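**FOR RELEASE IN JANUARY**

# Birhane Housing Advice Opens Paper Records Service for Tenants in Tronness

TRONNESS -- Birhane Housing Advice is opening a new service this month for tenants who want to put their rental papers in order. The service is free, and it is open to every person who rents a home in Tronness, also to those who share a flat or rent only one room.

The idea came from the daily work of our advice desk. Last year the desk answered 3183 questions from tenants. Many of these questions were about deposits, repairs and heating bills, and in a large part of them the tenant had the right on their side but could not find the letter or the receipt that shows it.

"People come to us with a plastic bag of papers, and they are ashamed of it," said Etenesh Negussie, director of Birhane Housing Advice. "They should not be. A rental contract is long, the letters come for years, and at school we do not learn how to keep them. We want to sit down with people before there is a dispute, when everybody is still calm."

## How the service works

Each tenant can book a meeting of 30 minutes with an adviser. At the meeting, the papers are sorted by subject and put in date order: the contract first, then the moving-in report, the rent receipts, and the letters to and from the landlord. Papers that are missing are written on a short list, and the adviser helps to write the request for a copy.

The tenant takes all the originals home. Birhane does not keep copies unless the tenant asks for this in writing.

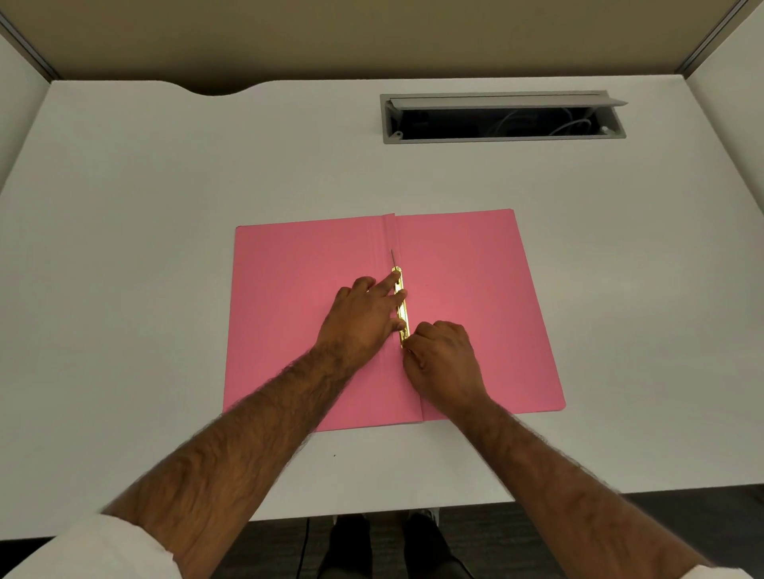
## Languages and opening hours

Meetings are offered in English, Amharic and Finnish. For other languages an interpreter can be booked by telephone, and we ask for one week of notice. The desk is open in the afternoon from 1 p.m., and on two evenings of the week it stays open until 8 p.m. for people who work in the daytime.

Tekle Kassa and Pirjo Koskela will lead the meetings. Both have worked at the advice desk before and know the local rules on deposits well.

"The most common missing paper is the moving-in report," said Koskela. "Without it, it is difficult to say if a scratch on the floor is old or new. If you moved in last month, it is not too late to write one -- please send it to the landlord and keep the answer."

## Funding

The service is paid for by a grant from the Jomer Fund, which covers 1800 meetings over two years. The first 200 places can be booked now.

## About Birhane Housing Advice

Birhane Housing Advice is an independent organization in Tronness. It gives information to tenants on contracts, deposits, repairs and notice periods. It does not represent tenants in court.

**Press contact:** Aaliyah MacPherson, Communications, Birhane Housing Advice, Tronness

**Bookings:** Yeshi Feyisa, at the advice desk, in person or by telephone during opening hours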